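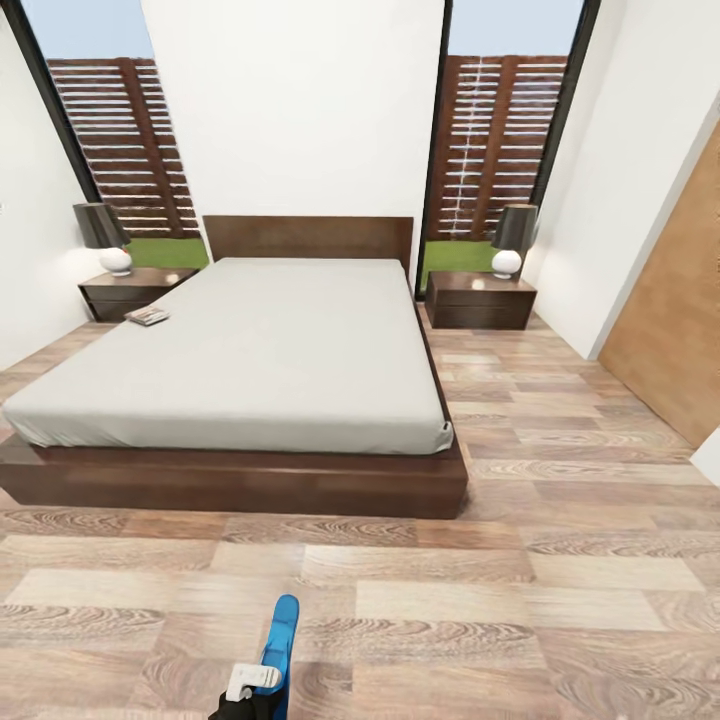
Bedroom with double bed and wooden headboard.

Re: Refinery levy and the heating oil question

Efe Nwachukwu wrote:
> Can someone explain why the Loltden price went up again when crude
> has been falling since July? I paid for 1103 litres last time and the
> bill was higher than for the same fill in spring. Is it the levy, or is
> it the depot? Also, does anyone know if the tax relief for rural
> homes is still going ahead?

Efe,

It is partly both. The levy is charged per litre when the oil leaves the refinery, so it does not move with the crude price. When crude falls, the levy simply becomes a bigger share of what you pay. That part is set by the government and the depot has no say in it.

The rest is delivery. Loltden used to be supplied by pipeline from the Iyamu terminal. That line has been shut for repairs and everything now comes by road, a trip of 47 miles each way. The depot adds the haulage to the price and shows it as "supply adjustment" on the second page of the bill. Check yours. On mine it came to 29 pounds.

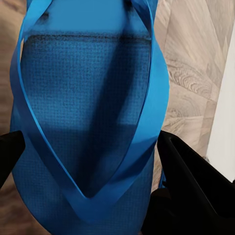
I rang the depot and asked when the line would reopen. They said the repair work is finished but the safety inspection is not, and they would not give me a date. Iravent, who own the line, say much the same on their website.

On the tax relief, the proposal has been published but has not been voted on. As it stands, a household off the gas grid could claim up to 110 pounds a year against the levy. You would need to keep your delivery notes, as bills alone are not accepted in the draft. There is also a line saying the claim must be made by the person named on the account, so if yours is still in a previous owner's name it would be worth changing now.

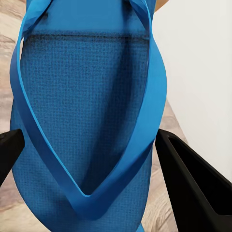
The refinery owners are against it. Their argument is that the money should go on keeping Kandow open, and that relief for households does nothing for domestic supply. I can see some sense in that. If Kandow closes we will be buying more finished fuel from abroad, and the road tankers will have further to come. But the two things are in separate parts of the bill and I don't see why one should hold up the other.

If you are ordering before winter, ask for the price with the supply adjustment included. The figure they quote on the phone leaves it out.

I have the draft wording as a text file if you want it. Write to me off list.

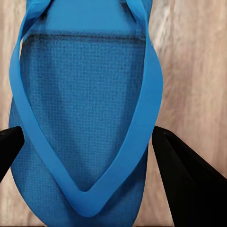 Blue flip-flop, close up.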